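手持ちグリッパの記録データを、学習に渡せる形に整えるまで

こんにちは。梅雨が明けたと思ったら急に暑くなって、計算機のファンの音ばかり聞いている毎日です。前回の記事で「次は前処理の話を書きます」と予告してから、ずいぶん間があいてしまいました。待っていてくださった方、すみません。そのぶん今回は、自分でつまずいたところをなるべく省かずに書いていこうと思います。

題材は、試験管をラックからラックへ移す作業です。手持ちグリッパで人が実演したものを録り、模倣学習の方策に食べさせる、その手前までを扱います。ネットワークの構造や学習率の話は出てきません。地味な話が続きますので、お茶でも用意して、ゆっくり読んでいただければうれしいです。

用意するもの

Python の環境と、うちで使っている小さな道具を二つ使います。ひとつは記録ファイルを読み書きする Doditar、もうひとつは時系列を並べて眺めるビューアの Plason です。どちらも研究室の中で育ってきたもので、ほかの道具をお使いの方は、同じ役目のものに読み替えてください。やっていることは、時刻をそろえて、切って、確かめて、書き出す、というだけです。

ディスクは思ったより食います。元の記録、中間ファイル、書き出したもの、と三重に持つことになるので、元の記録の三倍は空けておくと安心です。わたしは一度、書き出しの途中で容量が尽きて、夜中に古い実験を泣く泣く消したことがあります。

手順1 元の記録には触らない

まず、録ってきたものを丸ごと raw というフォルダに入れ、書き込み禁止にします。ここから先の処理は、すべて別のフォルダに書き出します。

当たり前に聞こえるかもしれませんが、疲れているときほど「この一本だけ直接直してしまおう」という気持ちになるものです。わたしもやりました。そして、どこを直したのか一週間で忘れました。書き込み禁止にしておけば、少なくともその瞬間に手が止まります。

フォルダの下は、日付ではなく作業の名前で分けるのがおすすめです。たとえば tube_transfer の下に一回の実演ごとのフォルダを置き、その中に映像、グリッパの開き幅、手先の姿勢の三つを入れます。日付はメタデータの中に書いておけば、あとからいくらでも並べ替えられます。

手順2 時刻をそろえる

ここがいちばん大事で、いちばん時間のかかるところです。

映像と開き幅と姿勢は、それぞれ別の時計で動いていることが多いです。同じパソコンに保存していても、映像のほうは露光してからファイルに書かれるまでに遅れがありますし、開き幅のほうはもっと早く届きます。このずれを放っておくと、映像の中ではまだ指が開いているのに、行動のラベルは閉じ始めている、というデータができあがります。学習の損失はきれいに下がるのに、実機に載せると試験管の手前で指を閉じる、という現象の原因は、わたしの場合たいていこれでした。

そろえ方は簡単です。実演の最初に、グリッパの指を2回、はっきり開閉してもらいます。映像から指先の間隔を推定した波形と、記録された開き幅の波形を重ね、相互相関がいちばん高くなるずらし量を探します。Doditar なら次のような一行で済みます。

doditar align --video wrist --signal gripper_width --window start

ずらし量が出たら、必ず Plason で開いて、目で見てください。一度だけ相互相関がまったく別の山を拾ってしまい、ずれを大きくして保存していたことがありました。開閉の間隔を毎回きっちり同じにすると起こりやすいので、一回目は短く、二回目は長く、というふうに変えてもらうとよいです。この工夫は Abílio Cordeiro さんに教わりました。わたしが半日悩んでいた横で、コーヒーを飲みながらさらっと言われて、うれしいやら悔しいやらでした。

時計の進み方そのものが違う場合は、終わりにも同じ合図を入れておくと、伸び縮みまで補正できます。短い実演なら省いてもかまいませんが、わたしは習慣で毎回入れています。

手順3 合図の部分を切り落とす

時刻がそろったら、合図の開閉は学習データから外します。残したまま学習させると、方策は律儀に、動き始めにパクパクと指を動かすようになります。見ている分にはかわいいのですが、試験管のそばでは困ります。

切る位置は、最後の合図で指が開ききってから、手先が動き出すまでの間に置きます。手先の速さにしきい値をかければ自動で見つかりますが、手ぶれがあるので、しきい値を一回超えただけで動き出しと判定しないようにしましょう。うちでは、続けて9フレーム超えたときに動き出しとみなしています。この値はカメラのフレームレートで変わりますから、いくつかの実演で試して決めてください。

手順4 開き幅をならして、正規化する

開き幅の信号には細かいぎざぎざが乗っています。移動平均でならしたくなりますが、窓を広くとりすぎると、つかむ瞬間の立ち下がりまで鈍ってしまいます。わたしは中央値フィルタを狭い窓でかけるところで止めています。

正規化は、全開を1、全閉を0とします。ここで注意したいのは、試験管をつかんだときの値は0にはならないということです。間に物があるのですから当然なのですが、実演ごとの最小値を0に合わせるコードをうっかり書いてしまうと、つかんだ状態が全閉と同じ値になってしまいます。全開と全閉の値は、個体ごとに一度測って設定ファイルに書いておき、実演の中身からは決めないようにしてください。

gripper:
 open_raw: 全開のときの実測値
 closed_raw: 全閉のときの実測値
 normalize: fixed

この normalize を per_episode にしていたのが、六月のわたしです。

手順5 段階のラベルをつける

方策の入力に使わない場合でも、「接近」「把持」「移送」「挿入」「離脱」の五つに区切っておくと、あとで失敗を調べるときにとても助かります。

自動でつけるなら、開き幅と手先の高さの二つだけで、かなりのところまでいけます。指が開いていて手先が下がっていく区間は接近の候補、指が閉じて値が落ち着いたところが把持、という具合です。挿入と離脱の境目だけは信号だけでは決めにくく、うちでは映像を見て人が直しています。

自動のラベルを目で確かめるときは、境目の前後のコマを並べて表示します。接近の候補として見てほしいのは、たとえば次のようなコマです。指は間をあけて開いていて、何もつかんでいません。右の透明なラックには青とオレンジのキャップの試験管が立ち、奥の木のラックには試験管がありません。ラックがこれくらい視野の端に寄っていても接近に入れるかどうかは、最初に決めて書き残しておきましょう。

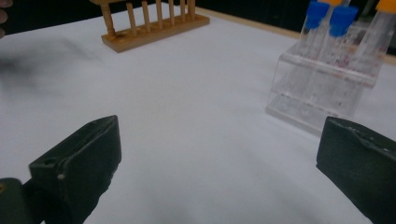 手順6 検査スクリプトを通す

ラベルまでついたら、機械的な検査をひととおりかけます。うちのスクリプトは Titgate という名前で、12項目を順に調べて、引っかかった実演の番号を書き出すだけのものです。全部を並べると長くなるので、よく引っかかるものだけ挙げておきます。

・時刻が逆戻りしている行がないか
・映像のコマ数と、補間したあとの行動の数が合っているか
・四元数の符号が途中で反転していないか
・開き幅が0より下、または1より上に飛び出していないか
・把持のラベルがひとつもない実演が混ざっていないか

四元数の符号は、とくに気をつけてください。姿勢としては同じでも、数値としては大きく飛んで見えるので、補間をかけたところで手先がくるりと回ってしまいます。ひとつ前の値との内積が負なら符号を反転する、という処理を補間の前に入れれば直ります。Tamás Győri さんがこの検査を足してくれるまで、わたしは姿勢推定のほうをずっと疑っていました。推定器さん、ごめんなさい。

引っかかった実演は、捨てる前に理由を一行書いて rejected に移します。同じ理由がいくつも並んだら、データではなく処理のほうに原因があるかもしれません。

手順7 分割して書き出す

最後に、学習用と検証用に分けて書き出します。分ける単位は必ず実演ごとにしてください。コマごとにばらばらに分けると、ほとんど同じ映像が両方に入り、検証の数字だけが立派になります。できれば、ラックの置き方が同じ実演はまとめてどちらかに寄せておくと、もう少し正直な数字が出ます。

doditar export --split episode --group layout --out processed

わたしの手元では、検査を通って残った実演が2,663本になりました。書き出したあとは、検証用から数本を選んで Plason で再生し、映像と開き幅の線が一緒に動くのを眺めます。もう確かめたはずのことなのですが、ここで最初から最後まで見ておくと、学習を回している間に気持ちよく眠れます。

うまくいかないとき

損失は下がるのに、つかむタイミングが早い、または遅い。まず手順2に戻って、ずらし量の符号を確かめてください。足すところを引いていると、ずれがちょうど倍になります。

指が途中までしか閉じない。手順4の正規化と、実機側で元の値に戻す式が対になっているかを見てください。学習側だけ直して、実機側の設定ファイルが古いままということがよくあります。

動き始めに固まる。手順3の切り方が甘く、静止した区間がたくさん残っているのかもしれません。冒頭だけでなく、途中で長く止まっている実演も探してみてください。

次回は、この書き出したデータを Maksymiv の学習用設定に読み込ませるところを書くつもりです。設定ファイルの項目名が少し変わるかもしれないので、変わったらこのページにも追記しますね。

最終更新 2026年7月29日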